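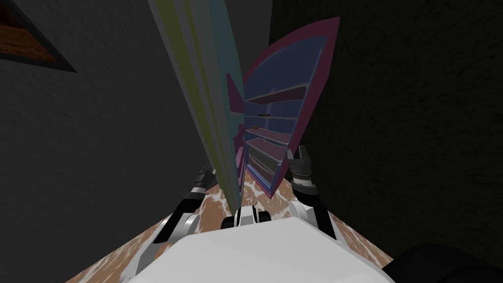
Fridge task in sim, door open, robot right in front of it

Sim demos for open fridge - how many before it stops being dumb?

Elvira Alvarado
Collecting teleop demos in sim for a fridge policy. Have 414 so far, all in this one narrow kitchen, dark wall on each side. Trained on all of them, 20 test runs, 19 fails. Mostly bumps the door. Do I just keep recording or is somthing off with my data? Wall and floor textures are random per episode, layout isn't.

Percy Rivadeneyra
Textures won't save you. Move the start pose. If every demo begins square to the cabinet it never learns to back up and go around the door. Also replay a few of your saved actions open loop - if those miss too, your timestamps are shifted. Had that on Coltbridge, 2 steps off, lost a week.

Skidside
more data. always more data

Elvira Alvarado
Replayed some, they miss teh handle. So timestamps first, then start poses. Thanks Percy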